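2 min read

The house on Drandudley Road had been for sale for 267 days when Idalina Loureiro cut the price again. She took off 2,000 this time. The agent, Kerstin Dreßler, had asked for 10 times that.

"It's the drain," Kerstin said over the phone. "They read the inspection and they leave."

"The drain works."

"The drain works in July."

Idalina wrote the new number on the back of the water bill. Her mother had bought the place from a man named Mohamedi, who left behind a stove, a ladder and a shed full of roof tile. The tile was still there. Every buyer asked about it, and she told every buyer it came with the house.

She went upstairs to finish the back bedroom. There were 17 boxes to fill before the movers came, and the clothes were the slow part.

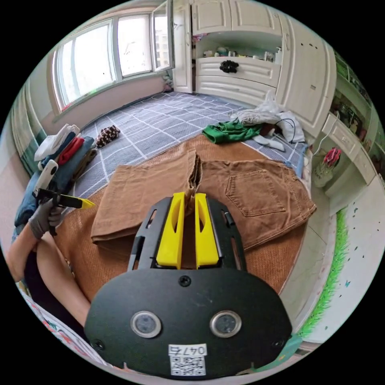
Leonor thought she should stop cutting and rent it out. A tenant wouldn't care about the drain, she said, as long as somebody else paid for it.

"I would be somebody else," Idalina said.

"You already are."

They worked until the light went. Leonor folded and Idalina carried. Around six Kerstin called back. A man named Miłosz Bednarek had walked past twice and wanted to see the inside. He didn't want the report. He laid pipe for a living and he would look at the drain himself.

"What's he offering?" Idalina asked.

"He hasn't offered anything. He asked if the tile was included." 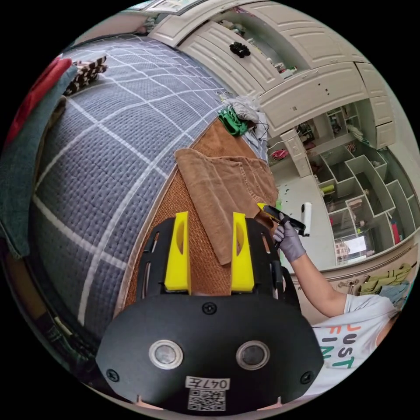
The back bedroom, before the movers.

Idalina went down to the kitchen and found the shed key in the drawer with the old stamps. She put it on the counter by the door — where he would see it when he came in — and went back up to help her sister with the last box.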